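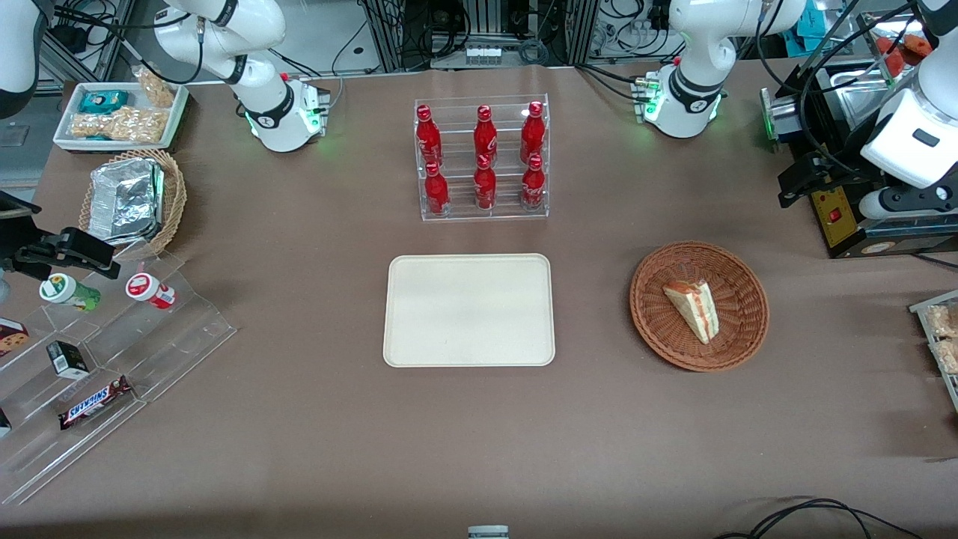

Early Readers Wanted for Mulora Books

Do you stay up past midnight because the heroine has just found a letter she wasn't supposed to find? Then we'd love to hear from you. Mulora is a small publisher of romance and family sagas, and we're looking for 33 readers to spend a few weeks with our next novel before it goes to print in April.

The book is called The Ferry House at Skekotcombe. It follows a baker who inherits a leaky boarding house (and one very stubborn lodger) from an aunt she hardly knew. It runs to around 400 pages, so you'll want a comfortable chair and possibly a pot of tea. There's some grief in it, a little swearing, and a slow, slow courtship that we're rather fond of!

You don't need to be an editor or have a blog. We just want people who read for pleasure and will tell us kindly but plainly where they laughed, where they skimmed, and whether they believed the ending. You'll fill in a short form after every 10 chapters, and there's a group chat online at the end — cameras off is perfectly fine.
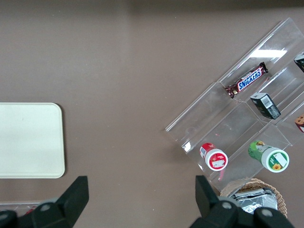
Do I get to keep the book?
Readers keep their advance copy, and we'll send you a finished paperback as well once it's out, with our thanks.

We can only mail within the United States this time, and you'll need to be 18 or over. To apply, use the reader form on our website and tell us about the last novel you pressed on a friend, and why. A paragraph is plenty — but if you get carried away, we'll happily read it all.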